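Search this site
Enter keywords

Stop Buying the Ten-Pack

My cousin Isla Maihi has a rule that she won't buy anything that comes in a pack bigger than four. I used to tease her about it (she's the only person I know who turns down free batteries!) but I've come around, and now I'm worse than she is.

Big packs make us careless. I had a drawer so stuffed it wouldn't close, and I still wore the same few things every week. The rest just sat there going thin at the heel without my even noticing. When I finally dumped it all out in July 2021, I kept what I liked and gave up on the rest - and I haven't missed a single thing.

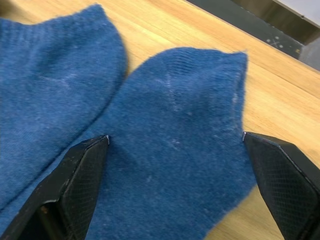 But Isn't Bulk Cheaper?

Sometimes, sure. My friend Lindsay Hapeta swears by the Prelley warehouse and she'll tell you what she saved before you've got your coat off. But cheap per piece only counts if you use the pieces. I once bought 1000 paper napkins there and moved house with most of them. Twice!

I'd rather pay a little more for a blue pair I reach for every morning, and darn them when they go. Darning is easy, by the way, and kind of soothing with the radio on. Lindsay says I'm turning into my grandmother, and I told her Grandma had very good drawers.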